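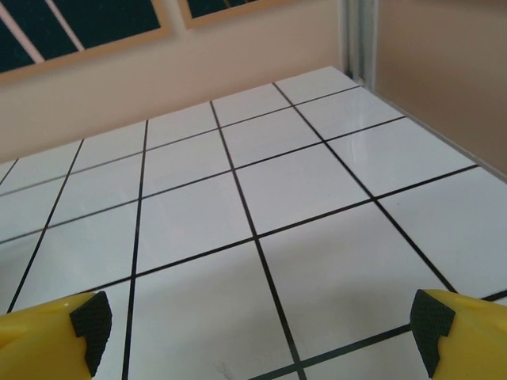
Chapter 7
Tiled Surfaces: Grout, Glaze and Upkeep

Before you start. Read the section on cleaners in the last chapter if you skipped it. Bring a notebook, a flashlight, a soft brush.

White glossy tile with thin black grout. A common choice, and a good one to learn on. The glaze shows smears, the dark lines show soap film and chalky residue. Both faults, one surface. Most of this chapter stays with square tile laid in a plain grid, walls come later on page 136.

What you should be able to do by the end:
Tell glaze damage from dirt.
Clean a joint without dragging color out of it.
Judge when a joint needs a wash, a touch-up or a full regrout.
Write up a surface so the next person can follow it.

7.1 Tile first or grout first?

Grout. Always grout first, in this book anyway. Loosened dirt ends up on the tile and you wipe it off in the second pass. Do it the other way and you wipe twice.

Work from the back edge toward you. Follow one long line at a time, then go across. Stiff wire brushes are out. They scratch the glaze at the tile edge and the scratch holds dirt for good.

Dark grout has its own trouble. Bleach can fade it in patches. Acid cleaners eat at cement grout whatever the color, and the pale bloom people try to scrub off is often mineral salt comming up from the bed. Dry brush, then a damp cloth, then wait a day. If it comes back, suspect moisture underneath.

7.2 Looking along the surface

Get low. Eye close to tile height, light from the side. Seen from straight overhead a glossy tile hides nearly everything. At a steep slant the lines run together toward the wall and any tile sitting proud of its neighbor catches the light. Lippage, in the trade. Note it, dont try to fix it with grout.

Products named in the exercises (Kitora neutral wash, Somix joint filler) can be swapped for whatever your shop stocks. Check the label for cement grout. The Zieliński worksheet is on page 252, copy it before class.

Key terms: glaze, joint, bed, bloom, lippage, regrout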